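Support > Community > Motion and Control > Bimanual cells

Reading time: 3 minutes

Right arm lags the left during synchronised folding moves

Eldana Gashaw

Our laboratory operates a two-arm cloth folding cell under the Nunis controller, with task plans written in Kuviveo. Both arms are driven from one host. The control loop is set to 119 Hz and the policy sends target positions in chunks of 40 steps.

Single-arm motions are satisfactory. When a plan calls for both grippers to close on opposite corners of a cloth and lift together, the right arm reaches its target later than the left. The delay in the log is 60 ms at the start of a run and does not remain constant. The cloth is consequently pulled to the left before the lift begins, and the fold line is no longer where the planner expects it to be.
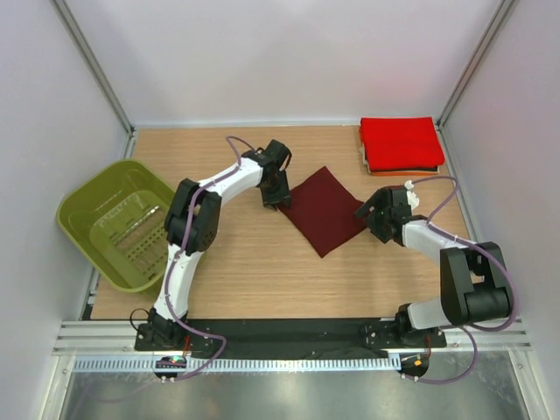 Two-arm cell with a cloth positioned between the grippers.

The following has been attempted without success:

- exchanging the two USB cables at the host
- reducing the speed limit on both arms
- running the plan without the perception node

The fault was first noticed in September, after the host was moved to the current release of Nunis. I should be grateful to learn whether this is a known matter, and whether the two arms can be made to share one clock. The configuration file is the standard one apart from the loop rate.

Consolacion Estrella

The behaviour described is consistent with the way in which the standard configuration opens the two arms. Each arm is given its own thread, and each thread keeps its own timer. The threads begin together but are not held together afterwards. If one of them misses a cycle, it does not make up the lost time, and the difference is carried forward until the end of the run.

The recommended procedure is as follows.

1. Stop the running plan and place both arms in the rest position.
2. In the controller file, set the timing mode to "shared". Both arms will then be written to from a single loop.
3. Set the loop rate to a value which both buses can sustain. I would suggest beginning at 60 Hz and raising it only after a clean log has been obtained.
4. Enable the barrier option for every step in which both grippers take part. With this option the planner does not release the lift until both arms have reported that they are within tolerance.
5. Record 10 runs and compare the time stamps of the two arms at the moment of gripper closure.

Please note that the barrier applies to plan steps and has no effect within a chunk. If the policy places the grasp and the lift in the same chunk, the chunk must be shortened or divided at the grasp. With 40 steps in each chunk I would expect this to be necessary in your case.

The exchange of cables was a reasonable test. As the delay stayed with the right arm, a fault in the left and right host ports is unlikely. It would also be advisable to compare the servo return delay settings on both arms, which are not altered by a software update and are easily overlooked.

Erdem

We had something similar at our Grekport site and it was the log. The writer was saving to a network drive and holding up one thread. Turn logging off and try again. I do not recall which release we were using.

Last edited 4 Jan 2023

Contact the support desk | Copyright Kuviveo Community | Back to top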